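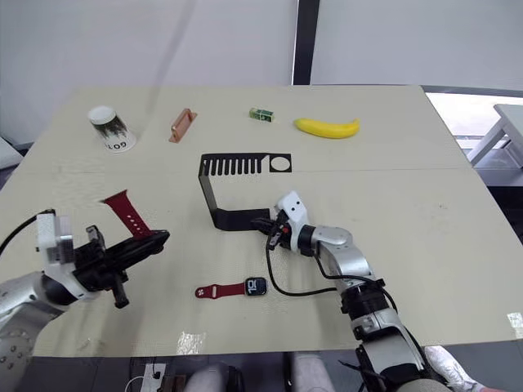

Thursday, late, and I've got 10 minutes before the laundry buzzes so this will be quick.

Watch straps. I ordered a new band from Stirkby in November, wore the old one till it smelled, and the new one sat in its bag on the dresser the whole time. Lazy. Tonight was the night.

What I've learned so far:

Clear the table first. I did not. Cup, stand, bits of band all over the place, and the spring bar goes under exactly the thing you don't want to lift.

Take the watch off the charger and wipe the back. Gross back there. Soapy cloth, then a dry one.

One half at a time!! I took both halves off my old Awan once and then coudn't remember which side the buckle went on. Took me nearly 70 minutes and a video.

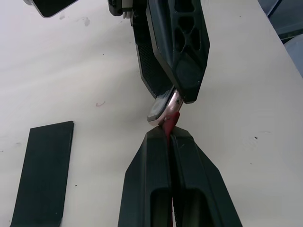

Candela Marín wrote in to say that red bands are fine until summer, then the dye gets on your cuffs, and she'd go up one hole on hot days so your wrist can breathe. Fair. Mine hasn't stained anything yet but I mostly wear black so who knows.

She also wants to know about the stand. It's the Gronwood one, the bent black metal kind with the slots along the top. 7 bucks at the Flisbridge flea market, no box. I like it fine. Slides a bit if you bump the table, so I'm going to stick 2 felt dots under the base when I find them. They were in the junk drawer. They are not in the junk drawer.

Still to do: the old strap needs a soak, dish soap and warm water, and then its going to Parvaneh Asadi if she still wants it. Parvaneh, text me.

Ok buzzer. More on the weekend maybe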